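Who Reads the Suspension Notice? College Sports Discipline and the Press Release
Final report, Sports Communication seminar
Merike Bite and Darius Avotiņš

Our project began with the Zadach rowing team, whose assistant coach left in July "to pursue other interests." The other interests were never named. We wanted to know how small athletic departments announce that someone has been benched, suspended or let go, and how long they take to do it.

We collected 20 notices from schools in the Pärn conference and coded each for three things: whether it named the person, whether it gave a reason, and whether it thanked anyone. Thanking was by far the most popular. Only three notices gave a reason a reader could repeat to a friend. The longest, from Flalenier, ran to 2724 words, most of them on the history of the boathouse.

Timing was the other finding. Notices tended to land late on a Friday, when the student paper has gone home and the athletic director, we assume, has too.
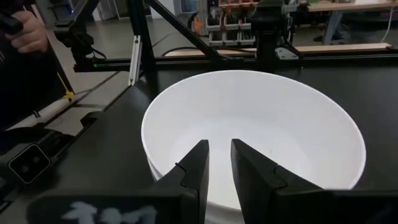 Loan Phan, reading our draft, objected that a vague notice can protect an athlete who has not had a hearing yet, and that we had treated silence as guilt. She also thought we were enjoying ourselves too much in section two. We have rewritten section two.

Her first point stands. When we split the notices by role, the ones about students were vaguer than the ones about coaches, and most schools have a policy that requires this. The coaches have no such excuse, though they do get longer thank-yous.

We asked four departments for interviews. Usero sent us a press release.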